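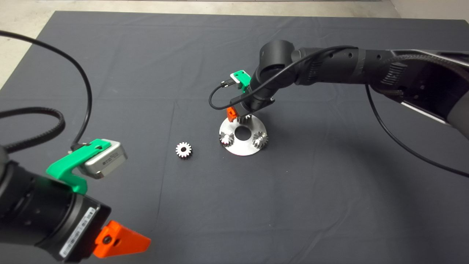
Plidville releases draft rules for two-arm gear assembly cells

The Plidville robotics lab has released draft operating rules for benches where two arms share one workpiece. The draft covers gear placement on a fixed base plate and applies to trials from February.

Cable routing takes up the longest section. Sensor and gripper leads must have enough slack for full wrist travel, and any loop that can reach the fixture must be tied back. Finger pads are to be inspected every 700 cycles and replaced when the grip coating flakes.

"Pad wear is easy to measure and it was never written down," said Hae-won Cheon, who edited the draft. 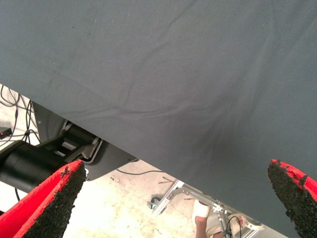 Floor area and comments

Clause 2 requires a marked standing line beside the bench and closed footwear inside it while the arms are powered. Comments go to Ihor Dovhaniuk at the lab's Brusteseck office.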